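4.2 Equipment Planning and Cost of the Kitchen Station 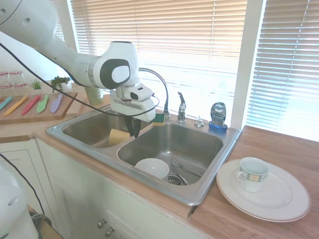 Figure 3. The arm at the sink station, with the gripper above the left basin and a sponge below it.

The budget for the sink station was prepared before any task was fixed, and this was our first mistake. Our request listed the arm, the gripper and one camera, and it left out almost everything that the arm must work with. In May the list was written again by Siham Shehata and Erick Bakilana, who divided the costs into three groups: the robot itself, the furniture and plumbing, and the small objects.

For the robot we asked for offers from two suppliers, Draltorel and Plokel. The Plokel arm had a lower price, but the gripper and its cable set were sold apart, and the delivery time was 10 weeks longer. We chose the Draltorel offer. It included the gripper and a service plan of 2 years, and the cable could be run on the outside of the arm, as can be seen in Figure 3. An outside cable is less neat, but our technician can change it without sending the arm back. We recommend that other groups ask about this before they sign – the question is not covered in most price lists.

The second group was the furniture. We compared a low-cost test bench with a real kitchen counter and chose the counter, with a stainless steel double sink set into it. The difference in price was 400 dollars. Faith Athumani argued for the cheaper bench, and for grasping tests alone we agree with her. Our tasks, however, include moving a cup or a bowl between the counter and the basin, and the edge between the two surfaces is a large part of the difficulty.

Small objects were the group that we estimated worst. Sponges, dish soap, plates, cups, bowls and plastic knives cost little per piece, and for this reason they were not in the first plan at all. They are also the things that wear out, break or get lost. We now keep 30 percent of the yearly running budget for them, under a separate line, so that a new sponge does not need the same approval form as a new motor.

Window blinds were added late, after Josphat Rotich reported that daylight on the metal surfaces disturbed the camera. They reduce the problem but do not remove it – strong light still comes through the slats. A fixed lamp is planned for the next budget period and is not included in Table 2.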